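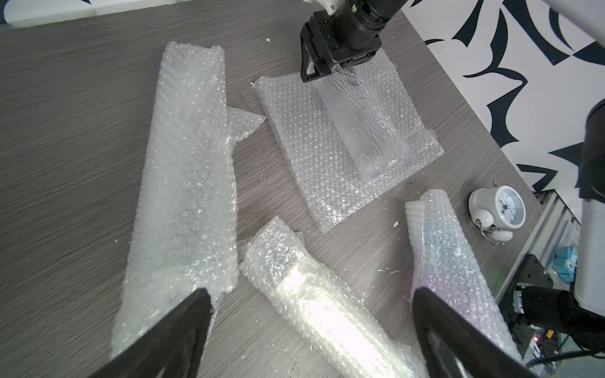 Bubble wrap on the table, one sheet under the gripper

Can a machine sort used bubble wrap yet?
Posted by Farzana Bepari

I run returns for a small shop in Damham. We save all the bubble wrap that comes in, and somebody has to flatten it, roll it and put it by size. In May that job took 11 hours. Is there anything that can do this, or is it still too hard? I know boxes are handled by machine now. Wrap seems different, it never has the same shape twice and you can see through it.

Fraser Galbraith
Not at a price you would pay. Clear plastic is hard for cameras because they pick up the shine and whatever is underneath. Then there is the grip. Fingers that close on a box edge can slide off film or take two layers at once. Two arms help, as one can hold a sheet down while the other folds. Flat sheets are the easier part. Pieces that are already rolled or crumpled are worse, and mixed sizes worse again. I would ask any seller to run your own wrap, straight out of the bin, for six hours with no help.

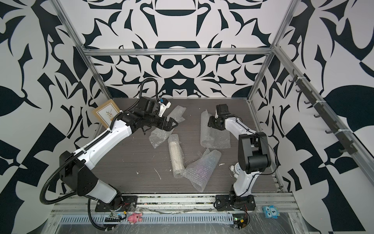
Ramesh Kanaujia
Agree on the trial. I'd also ask how often a person has to step in, as that eats up the hours you save. We looked at a used arm for 3,460 and the gripper was extra.

Abrehet Jemal
just buy a bin with a lid and stuff it all in. we don't roll ours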